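Ticket 475: Planner releases plate early during two-gripper handling
Component: motion planning, grasp state
Reported by: Umut Bilgin
Priority: medium
Status: open, awaiting review

Summary

Since the May update of the Rendora planner, the grasp state for thin tableware has changed from "held" to "free" while both grippers are still closed. The planner then treats the item as an obstacle and requests a new approach. The fault occurs with plates that have a fluted or wavy rim. It has not been reproduced with bowls.

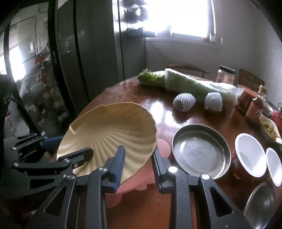
Gostar Manipulation Software Group

The shell-shaped plate is held on edge between the two grippers, with the blue pad of one finger against its rim. The pink plate underneath has a wavy rim as well and is included in the same test set.

Steps taken

1. The recorded sequence was replayed against the previous planner version. The fault did not appear.
2. The contact confidence threshold was lowered from 85 to 70. Early release became less frequent but was not removed.
3. The rim model was replaced with a plain disc. The state remained "held" throughout, although the planned finger positions were no longer acceptable.
4. Logging was enabled on the Laryea perception node. On 6 replays the node reported two separate rim edges where the plate has one.

Assessment

The perception node appears to divide the rim at the notches on its upper edge. The planner receives two short edges, finds neither long enough for a grasp, and clears the state. The strong light from the window may contribute, but this has not been tested separately.

Action required

The Isley integration team is asked to confirm whether edge merging was switched off in the update. Until a reply is received, users should remain on the previous planner version for all plate tasks. The threshold should be returned to 85 after testing.

Next review: Thursday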